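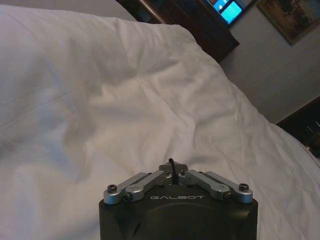
一、进场之前

客房示教作业安全检查表(附检查意见)
项目:Khúc 客房整理示教
作业单位:Clandeo 示教组
场地:Futholm 酒店,客房
表号:138
检查日期:2018年9月19日 星期三
结论栏先空着,填到最后再说。

填表说明照旧:每项后面写“合格”“整改”“不适用”三种之一,意见写在下一行。上次有人在这一栏画了个笑脸,审核退回来了,理由是笑脸不属于三种之一。

1.1 作业许可已签,且签字的人知道自己签的是什么
合格。
意见:许可上的作业内容写的是“床上织物整理(遥操作)”。四月那份写的是“机器人铺床”,客房部看完以为我们来抢活,前台看完以为我们来推销床垫。新写法没人看得懂,因此顺利通过。

1.2 客房部已收到当天占用房间的通知
合格。
意见:通知收到了,保洁推车还是来敲了两次门。门把手上的“请勿打扰”牌应当由我们自己挂,已补进出发清单。

1.3 走道、门口到床边的路线无障碍
整改,已当场完成。
意见:长凳和床之间的空当对人来说够用,对底盘来说要看心情。底盘最后一段改为人工推,推的时候急停由另一人拿着。推的人不许同时拿急停,这条写过三遍,今天是第四遍。

1.4 地毯状况
合格,有保留。
意见:地毯花纹大,操作员盯着头部画面久了会觉得地面在起伏。请在移动底盘时看实物,少看屏幕。花纹之间掉了螺钉基本等于捐给酒店,拆装一律在托盘上方进行。

1.5 房内原有物品已与客房部核对,易倒易碎者移出双臂可达范围
合格。
意见:台灯、电话留在原处,都在床头那一侧。操作员如果有办法从床尾碰到电话,请先通知机械组,他们会很感兴趣。

1.6 与作业无关的纸片、卡片、包装收走
整改。
意见:地上的白色小卡片也算纸片。它看着像是酒店的东西,所以每个人都礼貌地绕着走。请捡起来交回前台。

二、设备本体

2.1 急停按钮按下后双臂停止,松开后不自动恢复
合格。
意见:左右臂各试一次,示教主控断开一次,均停。复位需要两步确认。有人建议改成一步,说两步太慢。慢的就是那一步的用处,维持原样。

2.2 夹爪连杆、转轴处螺钉无松动
合格。
意见:用手轻晃,再用扳手复核。只用手晃然后宣布“挺紧的”,不算复核。外侧两颗内六角螺钉应画防松线,今天补画,颜色用白的,别再用黑笔往黑螺钉上画了,那条线目前只存在于画线人的记忆里。

2.3 夹爪开合全行程无卡滞
合格。
意见:开合各做满一组,空载、夹布各一遍。夹布时先夹抹布,再夹作业物。抹布不会投诉。

2.4 线缆固定,无可能被织物勾住的线头
整改。
意见:这条最容易被当成小事。被套、枕套、T恤下摆都喜欢往缝里钻,凡是从夹爪机构里冒头的线,都应在开工前确认走向和余量,能压低的压低,不能压低的在记录里写明,由操作员绕开。Caltholm 场地曾有一次把羽绒被连线一起提起来,被子没事,线换了新的,当天的数据从那一刻起全是黑的,而录制灯还亮着。录了一下午黑屏,标注组问我们是不是换了夜班。

2.5 手腕相机画面清晰,视野内能看到夹爪
合格。
意见:镜头擦过。擦镜头用镜头布,衣角不行,酒店毛巾更不行。对着白色被子时自动曝光会漂,建议锁定后再录。白床单上的褶皱本来就只有一点灰影可看,再一过曝,操作员等于在雪地里找白手套。

2.6 头部相机能同时看到双臂和作业物
合格。
意见:如果作业物的下摆贴着画面底边,请把它往床头方向挪一掌宽。模型学不到画面外头的事,操作员却总以为它能领会。

2.7 主从延迟
合格。
意见:62 毫秒,在允许范围内。超过允许范围时的表现是操作员开始说“它不听我的”,随后加大动作。这两件事同时出现就停机,不必等数字。

2.8 力矩限制已调至织物档
整改,已完成。
意见:到场时还停在箱体搬运档。箱体搬运档适合搬箱子。用它拎T恤也能拎起来,只是领口会比原来宽容许多。

2.9 电源与接地
合格。
意见:插头接在房内墙插,拖线沿踢脚线走,转角处有胶带。胶带用布基的,透明胶带粘在踢脚线上,第二天客房部要扣押金。押金已被扣过一次,收据在档案夹里,供瞻仰。

三、示教位与作业面

3.1 床面平整,作业区内无硬物
合格。
意见:查硬物要用手摸。遥控器最爱藏在被子褶子里,夹爪把它夹起来的时候,所有人都很惊讶,只有遥控器早有预感。本次未摸到。

3.2 作业物铺放符合任务卡
合格。
意见:任务卡规定衣物正面朝上,领口朝床头,袖子展开。“展开”的意思是看得见袖口,不要求左右完全对称。上一批铺得太漂亮,每一件都像商店橱窗,机器学完以后见到稍微歪一点的就不知所措。请适度歪。

3.3 作业物与床面颜色有足够反差
合格。
意见:黑衣配白被,两边的相机都省心。白衣配白被的那组任务推迟,等曝光方案定下来。有人提议在白衣服上贴彩色胶点,否决,客人的衣服上不会有胶点。

3.4 衣物上无硬质配件、无金属扣、无吊牌
合格。
意见:印字没有问题,吊牌有。吊牌会让夹爪的接触变得很奇怪,而且操作员会忍不住先把吊牌读完。

3.5 双臂初始位在衣物两侧,夹爪不压布
合格。
意见:每段录制都从悬停开始。夹爪已经压在布上再按录制的,整段作废。觉得可惜的人可以把它存进私人收藏。
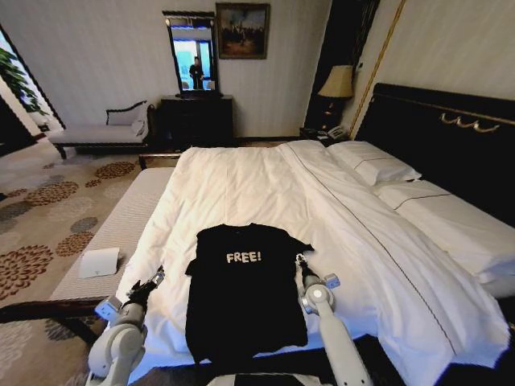
图:3.5 项初始位。T恤平铺于床尾一侧,双臂分列左右。

3.6 人员站位
整改。
意见:示教期间,双臂 1,000 毫米以内不站人。靠近对面墙站着看的,可以,手里不要拿手机闪光。镜子能照出站在屋里的人,如果数据要求画面内无人,请连镜子一起考虑,光是自己躲出镜头还不够。Khúc 目前没有这项要求,仅提醒标注组留意镜中人影,不要框成“障碍物”。上回框了,系统建议绕行,绕的是一面墙。

3.7 屋内屏幕与反光
整改。
意见:亮着的蓝色电视屏会影响白平衡。要么整天都亮着,要么整天都别亮,别中途换。今天早些时候有人想看看信号好不好,白平衡跟着看了一会儿。已约定遥控器由安全员保管,此人目前是全组最有权势的人。

3.8 照明稳定
合格。
意见:窗帘位置在窗框上用便签标了。太阳的位置标不了,每段开始前重拍一张灰卡。

四、操作员

4.1 操作员已完成拖动示教与遥操作两项培训
合格。
意见:两项都要有。拖动示教时人的手就在臂上,限速必须打开。会遥操作不等于会拖动,反过来也一样。有位同事自认两样都会,凭据是他打游戏很好。凭据未予采纳,培训补上了。

4.2 拖动示教时,使能开关由操作员本人握持
合格。
意见:不得用扎带绑住。不得用胶带缠住。不得请别人“帮忙捏一下”。以上三种本表均已见过。

4.3 操作员无长发披散、无垂挂工牌、无宽袖
整改,已完成。
意见:工牌取下放进口袋。安全员检查别人工牌的时候自己也戴着,一并取下。

4.4 连续操作时间
合格。
意见:满 23 分钟换人或休息。到点提醒用的是厨房定时器,响起来像烤好了什么,精神为之一振。休息时主控手柄放回支架,别搁在腿上。手柄在腿上打个喷嚏,那边的臂也跟着打。

4.5 操作员知道失误后怎么做
合格。
意见:停,松开夹爪,退到悬停,说一声“弃”,由记录员标记。不要试图挽救。有些挽救动作非常精彩,可是任务卡上没有“挽救”这一类,标注组只能给它归到“叠衣”,于是机器会学到叠衣之前要先把衣服甩到自己头上。

4.6 操作员与安全员之间有统一口令
合格。
意见:口令为“开始”“停”“弃”。“等等”“哎”“慢点慢点”都按“停”处理。“好像有点不对”也按“停”处理。

五、录制与数据

5.1 各相机时间同步
合格。
意见:开工前拍手一次,各路画面里都能找到那一下。拍手的人请面对相机,背着身拍的那次只能算听众反应。

5.2 存储空间够用
合格。
意见:以实际剩余为准,勿以“应该够”为准。

5.3 文件名按规则填写
整改。
意见:发现“最终”“最终2”“真的最终”三个目录。已合并改名。命名规则贴在主机盖上,字号已经是打印机能出的最大号,再大就得贴在墙上,墙是酒店的。

5.4 每段有任务卡编号、操作员代号和结果标记
合格。
意见:结果标记由记录员填,操作员别自己给自己打分。自评普遍偏高,偶尔有一位偏低的,大家都很担心他。

5.5 画面中不得出现住客私人物品与可辨认的个人信息
合格。
意见:作业物均由我方携带,进场时登记,离场时清点。房间里原来挂的画不属于个人信息,这个问题被问过两次,统一回复在此。

六、收工

6.1 双臂回收纳位,断电挂牌
待收工后填。
意见:先回位再断电。顺序反了,臂会慢慢躺到床上,模样很安详,抬起来要两个人。

6.2 床品交还客房部,说明使用情况
待收工后填。
意见:被罩和枕套不论看着多干净一律换洗,费用走场地费。检查有无勾丝、油迹,重点看双臂下方那一块,别只看枕头。

6.3 长凳、躺椅归位
待收工后填。
意见:归位以进场时拍的照片为准。几位同事对“原来就在那儿”各有看法,没有两种相同。

6.4 工具清点
待收工后填。
意见:内六角扳手按托盘印子放回。空着的印子就是少了的扳手。找扳手时请看自己的后裤兜。

七、汇总意见

整改项里需要复查的有两项:2.4 线缆走向、3.7 屏幕与白平衡。1.6 的小卡片捡起即销项,不必另开单子。5.3 的命名问题本表已连续记录多次,建议改由程序自动生成,人只负责按键,按键这件事目前大家完成得不错。

4.4 的厨房定时器继续使用。采购单上把它写成“周期性作业提示装置”,财务问为什么是鸡蛋形状的,请采购自行答复。

关于示教质量,安全检查本来不管,顺带写一句:今天看的几段里,操作员捏袖口时都会先轻轻碰一下布再合爪,人自己叠衣服是没有这个动作的。如果不想让机器养成敲门的习惯,请在培训里讲清楚。留着也行,挺有礼貌,但要统一。

Caltholm 场地下一轮沿用本表,第三部分里与床有关的条目改成沙发。改的时候请逐条读一遍,不要用全部替换。上回全部替换之后,“床头”变成了“沙发头”,有人真的打电话来问沙发头在哪边。

结论:整改项完成后可以作业。
安全员签字:
操作员签字:
记录员签字:
(三个签字请由三个人来签。)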